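Ticket 623: back wall panel won't sit in the rail, and a question about the corner clip
Product: Pumora display booth, botanical panels, aluminium frame
Opened by: Zdeňka Skála
Picked up by: Bent Holst
Status: waiting on part

Zdeňka Skála, first message

Hello! I'm putting together one of your little Pumora booths and I've got stuck on the back wall, so I hope somebody there knows these better than I do. The left wall went in beautifully. It dropped into its bottom rail first go and I was feeling very pleased with myself. Then I got to the back and couldn't find the second bottom rail anywhere. I've been through the packaging twice, and through the recycling as well (glamorous evening).

The leaflet I have shows a rail on both sides of the corner. The parts list on the back page only mentions one, though, and calls the other side "direct to floor". So which is it? I've stood the panel straight on the floor for now and it seems happy enough, but it does rock a tiny bit if I lean on it near the far end.

Order number ends in 1,810 if that helps. I bought it through Braser.

Bent Holst, reply

Hi Zdeňka, thanks for writing in, and sorry about the evening in the recycling. The leaflet you've got covers two versions of the booth and the drawing is from the older one. On yours the back panel does go direct to floor, so there's no missing rail. I've complained about that drawing before and I'll complain again.

The rocking is another matter. Could you tell me:

- what sort of floor you're on, and whether it's level
- whether the corner post is pushed fully down
- whether the small clip at the foot of the post is fitted
- how much gap you get under the back panel, if any

A picture of the inside corner would be lovely too, low down if you can manage it.

Zdeňka Skála, second message

Right, that's a relief about the rail! Floor is polished marble, the reddish-brown sort with white veins running all over it, and it's a devil to check for gaps because every vein looks like a crack of light. I thought I'd found a gap all along the back and it was just a pale streak in the stone. In the end I slid a bit of card along the seam. It stops dead for most of the wall and then goes under at the end furthest from the corner. Only just, mind you. I folded the card in half and it wouldn't go.

I put a spirit level on the floor and the bubble drifts a hair off the middle at that end. So I suppose it's my floor and not your wall.

The post is down as far as I can get it. There's a small metal clip thing at the bottom and I honestly couldn't say whether it's on the right way round. The leaflet shows it as a grey square the size of a lentil.

One more thing while I'm here. The leaves on the left wall are big and dark and all tangled up together, and the back is much paler with hardly anything on it. My brother-in-law Radomír is convinced I've been sent panels from two different sets. I rather like it, but are they meant to match?

Picture of the corner is at the bottom of this message.

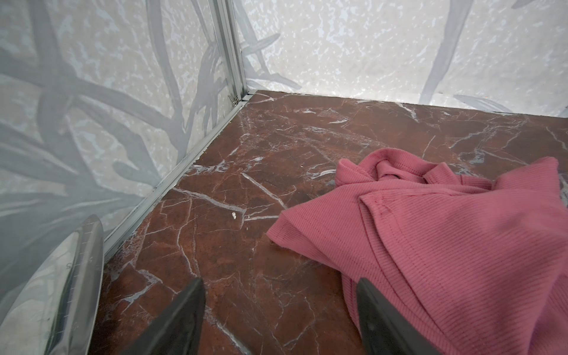
Bent Holst, reply

Perfect, thank you. Panels first: they're from the same set, so you can tell Radomír to stand down. The design is heavier on the left on purpose and thins out across the back. Same mottled white background on both, same grey leaves. If you'd had a mix-up the backgrounds wouldn't agree, and yours do.

I can see the clip at the base of the post, but I can't tell from there which way round it's gone. Easiest test is to push the post gently towards you from outside. If it moves at the foot, take the clip off, turn it over and press it back until it clicks.

For the far end I'd like to send you part 57, a thin clear strip that goes under the panel. Trim it with scissors and slide it in from the end. Please don't use folded card for good, as it squashes.

Zdeňka Skála, third message

It moved! Turned the clip over, got a very satisfying click, and the corner is solid now. The far end still rocks a little so yes please to the strip. Same address as the order.

Bent Holst, note

Clip sorted. Part 57 requested from Musa Tamuno in stores. Leaflet drawing reported again. Ticket stays open until the strip has been fitted.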